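4.2 Planning the equipment purchase around simulated kitchen tasks

Most of the decisions in this section were made before we owned a single arm. The kitchen task suite was already running in simulation when the purchasing discussion began in June, and we were delighted by how much of the budget could be argued out there. A simulated counter costs nothing to rearrange. A real one, with two arms bolted to it, costs a day of work and sometimes a new mounting plate.

The lab asked for two manipulation cells, each with a pair of arms, a counter and a set of household appliances. Our first draft of the budget was put together the way such drafts usually are: the arms went in at list price, the hands went in at list price, and everything else was gathered under a single line called "accessories." Radymyr Dovhaniuk objected to that line, and he was right to. In our earlier work on drawer opening, the items that stopped experiments were almost never the arms. They were fingertip pads, cables, fasteners, and appliances whose replacement model had a slightly different handle.

We therefore rebuilt the plan from the tasks up. For each of the 9 tasks in the suite we wrote down which end effector it called for, which surfaces the fingers would press on, and what we would have to buy again if the task were repeated 2000 times. The air fryer task was the one that taught us the most. Reaching the mouth of the drawer brings a wide finger pad very close to the body of the appliance, and the choice between a two-finger gripper and a multi-finger hand changes the amount of free counter space needed on each side. That number feeds straight into the length of the table, which feeds into the floor plan, which decides whether one room can hold both cells.

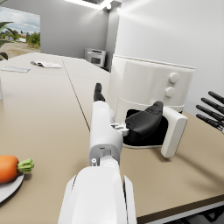
Once the clearances were known, the comparison between suppliers became much easier to carry out. We looked at two vendors for the gripper, Cosberg and Flendusero, and scored each on the same sheet. Purchase price took up one row of that sheet. The remaining rows covered pad replacement, the delivery time for a spare finger, whether the finger geometry could be imported into our simulator without hand editing, and whether the fingers could be swapped by one person. The Flendusero unit was cheaper to buy and more expensive to keep. Its pads are sold only as part of a full finger set, so a worn pad means paying for the finger as well. Cosberg sells the pads by themselves in packs of 50, and for a lab that expects to wear them out, this settled the matter quickly.

The multi-finger hand was a harder case. Marichka Panasiuk made a strong argument for buying one per cell, on the grounds that several tasks in the suite become far more interesting when the second hand can steady an object while the first one pulls. Yurii Ostapchuk argued for gripper pairs in both cells and a hand later. We ended up with a mixed plan: one cell has a gripper and a hand, and the other has two grippers. The mixed plan has a real cost, as policies trained for one cell do not transfer directly to the other, but it lets us find out how often the hand earns its place before we commit to a second. We think this is a very good use of a first year's budget!

Appliances were planned separately. They are cheap next to the arms, and it is tempting to buy them on the day they are needed. We would advise against this. Household models are revised often, and a knob that moves by a finger's width is a new task as far as a trained policy is concerned. For every appliance in the suite we bought 2 identical units at the same time, one for use and one to stay in its box. The microwave and the air fryer were both chosen after their simulated versions had been in use for a while, so we also had to check measurements against the store models with a caliper. Where the two disagreed, we edited the simulated asset and ran the affected tasks again.

Counter surface deserves a word too. The first quote, from Quintana, was for a glossy finish that looked lovely and would have filled our camera views with reflections. Pramila Mathur asked for a matte sample, and the matte version came in at the same price. We also allowed for a counter built in sections — it ships more easily, and a damaged section can be replaced alone — provided the joint stays clear of the area where small items are picked up.

The last item is the one most often left out of plans of this kind, namely the hours. Installing a cell, calibrating it and matching it to its simulated twin took more staff time than any other part of the project. Vsevolod Dmytriv kept a log of this work in Broltetix, the booking tool we already used for shared instruments, and blocked out every Friday for maintenance from the start. Those blocks were entered in the budget as a cost, at the same rate as any other staff time. Reviewers of the internal proposal questioned the line at first. It stayed in, and the maintenance procedure itself is described in Section 4.3.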